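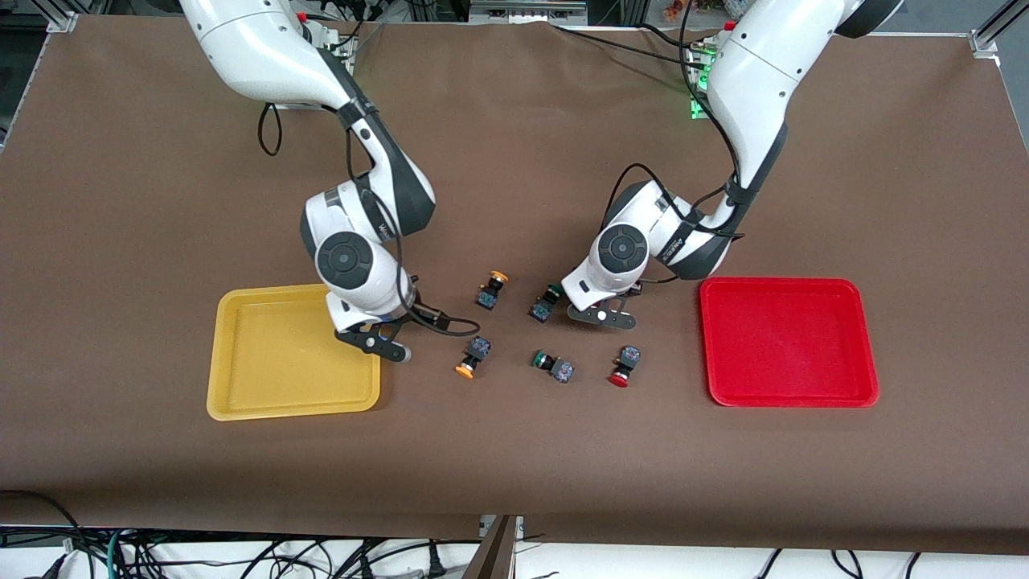
Posto de recolha da Iltar: cinco botões de pressão por arrumar, entre o tabuleiro amarelo e o vermelho.

Recolha de demonstrações: ponto de situação de agosto

A tarefa dos botões passou a ser a principal no posto de dois braços. O conjunto de dados chama-se Undov e conta, à data de fecho deste boletim, com 1.495 episódios aceites. Outros 94 foram rejeitados na revisão e não entram no treino.

O enunciado é curto. Os botões industriais estão espalhados no tampo castanho, entre os dois tabuleiros, e os braços têm de os arrumar por cor. Os laranja e os verdes vão para o tabuleiro amarelo, os vermelhos para o tabuleiro vermelho. Cada braço trata do tabuleiro do seu lado, e um botão que esteja fora do alcance cómodo de um deles pode ser empurrado para o meio pelo outro. O episódio termina com as duas garras abertas e afastadas da mesa.

A operação é feita por teleoperação. Sándor Hegyi ficou com o plano das sessões e Glenys Haslam com a revisão. Cada sessão tem 25 episódios, seguidos de uma pausa obrigatória. Antes de cada episódio, o operador volta a espalhar as peças à mão e muda a orientação de pelo menos duas. As peças deitadas de lado são as mais úteis nesta fase, porque o modelo anterior, treinado no Berness, só tinha visto botões de pé e falhava a preensão quando a tampa colorida não estava virada para cima.

Da revisão saíram três pedidos aos operadores:

Pegar no botão pelo corpo preto e não pela tampa. Nos episódios em que a garra fecha sobre a tampa, a peça roda na subida e cai fora do tabuleiro.

Não corrigir um erro a meio sem o marcar. Uma segunda tentativa é bem-vinda nos dados, desde que o pedal de anotação seja carregado no início da correção.

Verificar os cabos junto das garras antes de começar. Alguns dos episódios rejeitados tinham um cabo a arrastar uma peça que ninguém estava a manipular.

A meta para a próxima entrega é de mais 400 episódios, todos com as posições dos tabuleiros trocadas. Até agora o amarelo esteve sempre à esquerda na imagem, e há suspeitas de que o modelo esteja a decidir pelo lado e não pela cor. Um teste rápido com os tabuleiros trocados deu resultados fracos, mas com poucas tentativas para tirar conclusões.

O posto de Poduval continua parado à espera de um par de dedos novos para a garra. Quem tinha sessões marcadas lá deve falar com Sándor Hegyi para passar para este posto. As folhas de sessão preenchidas entregam-se a Glenys Haslam no fim de cada turno.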